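Why does metal feel so cold?
November - by Wumpini Antwi

Touch a spoon, then a book. Brrr - the spoon wins!
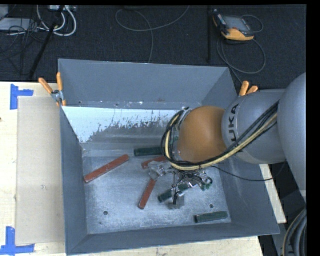 Alell wrote in to ask whether metal makes its own cold. Great question, and no, it doesn't! Both have been in the same room all night, so they match. Metal just whisks heat out of your warm fingers super fast, and paper is much slower. Try it with 3 things from your kitchen!

We use cookies to remember your settings. OK
© Hornix Kids | Contact us | Back to top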